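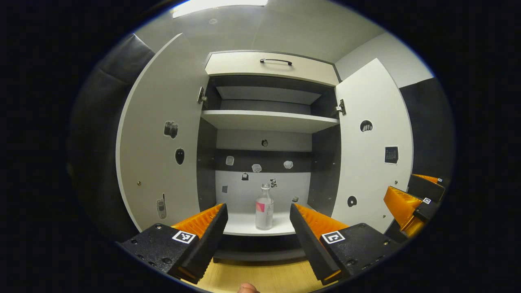

KITCHEN AND BREAK ROOM STORAGE — QUARTERLY SAFETY CHECKLIST
Skov Building, ground floor and second floor
Inspection date: Monday, October 26, 2026
Next inspection: December

Mark each item OK, FAIL or N/A. Any FAIL needs a comment and a target date.

1. Wall cabinets

1.1 Cabinet fixed to wall at all points, no movement when pulled by hand. OK

1.2 Hinges tight, doors close fully without being held. FAIL
Comment: Room 338, second cabinet from the window. Upper hinge screw stripped. Door drops when opened past halfway. Refit with a longer screw or move the hinge plate.

1.3 Shelf pins present at all four corners and fully seated. OK
Comment: Two Kilier units had mixed pins at the last inspection. Replaced with matching sets.

1.4 Shelf load within the posted limit. OK
Comment: Limit label missing inside one Jetmont unit. The limit for that model is 12 kg per shelf, same as the others. New label ordered.

1.5 Glass containers on lower shelves only, upright, caps on. OK

1.6 Nothing stored on top of cabinets. FAIL
Comment: Ground floor, paper towel cartons stacked to the ceiling. Clearance below the sprinkler head must be at least 450 mm. Cartons moved to the supply closet during the inspection — recheck in December.

2. Cleaning products

2.1 Kept apart from food and drink. OK

2.2 Original labels in place and readable. FAIL
Comment: One spray bottle under the ground floor sink had no label. Contents unknown. Removed for disposal.

2.3 Data sheets in the binder match the products on site. FAIL
Comment: Flultent descaler is in use but has no sheet. Binder still lists a degreaser that was dropped from the order list last year.

3. Electrical

3.1 Cords and plugs undamaged. OK

3.2 GFCI outlets trip and reset on test. OK
Comment: Outlet left of the second floor sink is stiff to reset. Passed, but replace at the next electrical visit.

3.3 No extension cords in permanent use. FAIL
Comment: Microwave in Room 338 still on an extension cord. Repeat finding. Relocate the microwave or add an outlet.

3.4 Refrigerator coils clear, gap of 80 mm at rear. OK

4. Water and floors

4.1 No leaks at traps, valves or supply lines. OK

4.2 Floor dry, mats flat with no curled edges. FAIL
Comment: Mat at the ground floor dishwasher curls on the long side. Replace.

4.3 Walkway at least 36 inches wide with chairs pushed in. OK

5. Fire and first aid

5.1 Extinguisher gauge in the green, pin and seal intact. OK

5.2 Fire blanket reachable without passing the stove. N/A
Comment: No stove on either floor.

5.3 First aid kit complete and in date. FAIL
Comment: Burn gel expired on both floors. Adhesive bandages low on the second floor.

Target dates
1.2, 4.2, 5.3: within two weeks
2.3: within one week
3.3: before the December inspection — cord to be unplugged overnight until then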